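Wombridge Household Repair Records

Version 2, updated January 29, 2018

Contents
Repair notes from two workshops, one in Wombridge and one in Dresberg. Each row is one item brought in for repair. There are 26 columns, and 71 rows have no closing entry.

Files
repairs.csv – the main table
codes.csv – fault codes and their meanings
towns.csv – spellings of place names

Known problems
Dresberg did not record item weight before October. Those cells are blank, not zero. Fault code K was used for both kettles and knobs until the code list was revised, so check the notes column before grouping by it.

Dates are day first in the Dresberg rows and month first in the others. The load script in the Zulivby folder converts them.

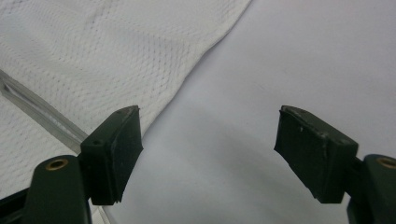 Costs are in local currency and have not been adjusted. Parts ordered through Hyvönen include shipping – all other parts do not.

License
Free to use and share with credit. Please report errors by row number.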